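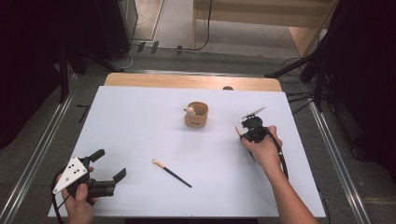

Cup and brush on the white board, 5 Feb 2019.

Brush holder trial, notes by Marin Kadrić

Purpose: find out if the small tan cup is any good as a holder for makeup brushes. Dallach wants to put it in the spring set, samples due in April, and their sheet calls it "self-tidying." I have no idea what that is supposed to mean. A cup holds what you put in it.

I had Wondimu Mamo's notes from the Mutar cup next to me so I could keep to the same order. He started with the brush lying flat on the board and the cup standing behind it, so I did too.

Things I don't believe yet:

The cup is short. A long black handle in a short cup is a lever, and I expect a brush put in off-center to lean out over the rim. Wondimu says the Mutar one had the same proportions and was fine. His notes give no weight for it, so I can't check.

The little figure takes up room. It's cute, fine, but it sits at the rim on one side and whatever goes in has to go around it. Saron Kassa thinks buyers will keep the figure and put the brushes somewhere else. I'm inclined to agree with her.
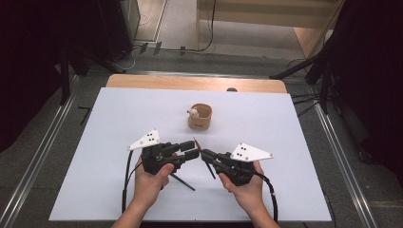 Surface

White board on top of the wooden table, same as for the Casport trays. I'd like to try bare wood at some point. A smooth board may flatter or punish a light cup and we have never compared the two. The Peng people asked about this last year and got a vague answer from us, which I wrote.

Applicators

The sponge-tip kind is a different problem from the big brush. The tip is soft and pale and will show every mark, so tip-up is the only way anyone will want to store it. Tip-down in a cup that somebody has had eye shadow in, you might as well throw it out. The sheet from Dallach shows them tip-down.
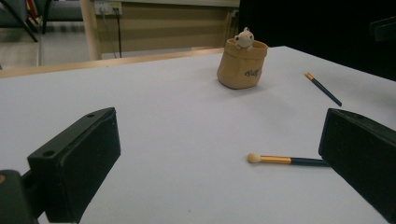
I also don't trust the rim. It looks rumpled to me, and a rumpled rim on a holder is going to catch on things sooner or later. Could be that it's meant to be soft. If so I want that in writing before we score it, or we'll mark it down and get a long email.

Capacity: the sheet says 14. With the figure in there I would believe 4 of the thin ones. To be tested properly with a full set, figure in and figure out, same brushes both times.

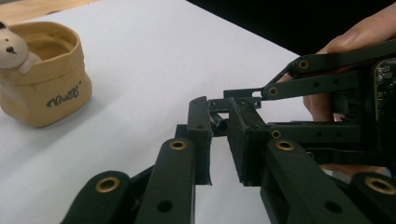 Tsegereda Sisay read this far and says I've made up my mind before the trial is done, that the weight of the handles would pull a tip-up brush down into the cup and steady it, and that I should fill it before I complain about leverage. Fair on the last part. On the first, I'd still like to see a number.

To do:
weigh the cup, with and without the figure
ask Dallach what the cup is made of and whether it can be wiped clean
repeat on bare wood
get 2 more cups, one sample tells us nothing
Hedvika Zelenák has the scale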